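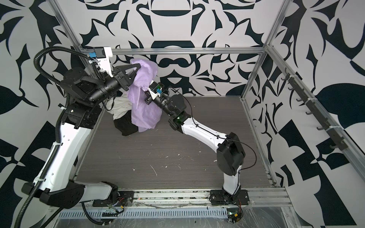

Carpet extraction: brown tide lines returning after dry-out, Brernalley site

Status: Resolved
Priority: Normal
Category: Carpet and upholstery / Residue and wicking
Equipment: Stomero portable extractor, 12-inch floor wand
Chemistry: Nemley prespray concentrate, Nemley acid rinse
Area: Second floor corridor and waiting area, cut pile, synthetic backing

Reported problem

Brown lines appear along the seams and near the entry to the waiting area after each hot water extraction. Carpet looks even when the crew leaves. Lines show by the next morning. The site contact has asked for a repeat visit twice. Upholstered bench seats in the same area were cleaned with the same machine and show no marks.

Checks requested by support

Confirm prespray dilution as mixed, not as written on the work order.
Confirm vacuum lift at the wand head with the hose run used on site.
Confirm whether a rinse product was in the solution tank or plain water.
Record drying time and whether the building air handling stays on overnight.

Log entry 1

Prespray was mixed by eye in the sprayer. Measured against the label, the mix was close to double strength. Solution tank held plain water. Air handling shuts down at 7 p.m. and restarts at 6 a.m. Work normally finishes after shutdown, so the carpet sits wet with no air movement.

Log entry 2

Tested the extractor in the supply room. Lift at the machine port was normal. Lift at the wand was low. Removed the wand and tested the end of the hose: still low. The loss is in the hose and not in the wand or the vacuum motor.

Found a split in the cuff where the second hose section joins the first. Tape had been wrapped over it at some point and had worked loose. Cuff replaced with a Saragih threaded cuff, same diameter. Lift at the wand came back to normal with both sections connected.

Log entry 3

Checked the float shutoff and lid gasket while the machine was open. Float moves freely. Gasket had lint on one side; wiped clean and reseated. Inlet filter was partly blocked and was rinsed. No change in lift from these steps.

Log entry 4

Test area cleaned at the waiting area entry, where the lines are darkest. Method:

1. Dry vacuum, two directions.
2. Prespray at label dilution, dwell 12 minutes, worked in with a brush.
3. Acid rinse in the solution tank at label rate.
4. One wet pass and three dry passes per lane.
5. Absorbent pad over the seam, then an air mover on low for the rest of the shift.

Surface was dry to the touch in under four hours. No line at the seam the next morning. A faint line remained at the door edge and came out with a second acid rinse applied by hand sprayer and blotted.

Cause

Low vacuum at the wand left too much water in the backing. Strong prespray with no rinse left residue in the pile. Soil and residue moved up to the tips as the carpet dried slowly.

Question from site, added to ticket

Can the same rinse be used on the bench seats?

Reply: Test on a hidden area first. If the dye holds on a white towel, use at half the carpet rate and extract with the hand tool only. Do not use on the leather trim.

Follow-up

Rest of corridor redone with the test method. Checked again after 13 days, no lines. Hose cuffs added to the monthly machine check. Measuring jug now kept with the sprayer.

Ticket closed in February. Reopen under the same number if marks return at the seams.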